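Saturday, September, 4 p.m.

Seed trays, second sowing. Nidano peppers: 5 cells up out of the first tray, the rest still bare. Alemneh kale is up nearly everywhere and already leaning toward the window. Turned both trays.

Switched to the finer mix from Allstead for the new sowing. The old bag had too much bark in it and the small seed fell down the gaps. Sieved what was left of it and put it on the leek bed.

Total sown so far is 194 cells. Labels are in pencil this time — the marker washed off the last lot and we ended up guessing which lettuce was which.

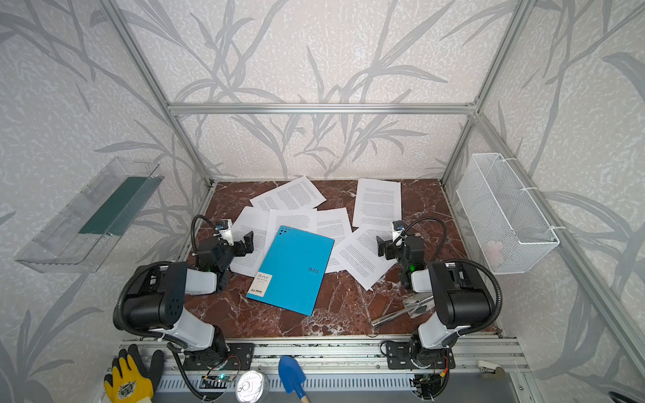
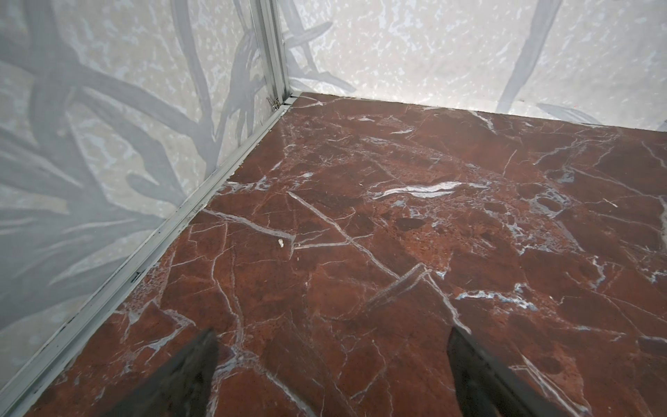 Rain barrel read low again, so I checked the tap. It drips when the hose is left on. New washer fitted. Look at it Monday and write the level on the lid.

Compost: the left bay was down to air temperature, so I turned it into the middle one and added grass and the bean vines. Smelled fine. Too dry in the center. Two cans of water.

Nosetti garlic is ordered, item 807 in the catalog. It goes in the far bed where the potatoes were, four inches apart, pointed end up. That bed needs the last of the bindweed out first. I got the top half done and left the fork there.

Still to do: wash empty pots, net the kale before it goes outside, find the other watering rose.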